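We use cookies to improve your visit. Accept | Settings

Ravent opens its doors, and its grippers

Ravent let the public into its Trotholm demo room on 12 March 2019, and 300 people came to watch household objects get picked up. The grippers are held by hand for now, so the robot's share of the labor is still under negotiation.

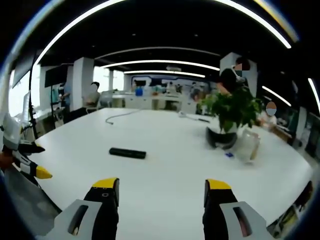

Grippers at the white table during the open day.

"People expect a robot to dance," said project lead Bukola Usman. "We start with the remote." Her team wants its arms to learn from such grips by October. The line for a turn took 20 minutes.

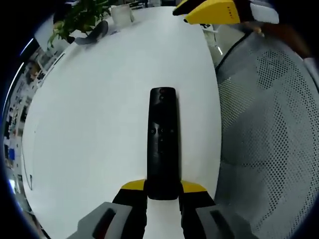
A remote control in the yellow-tipped fingers.

Comments (2)

okeke_fan: My kid got 7 tries and wants a job there.

Dell474: Can it find the remote first?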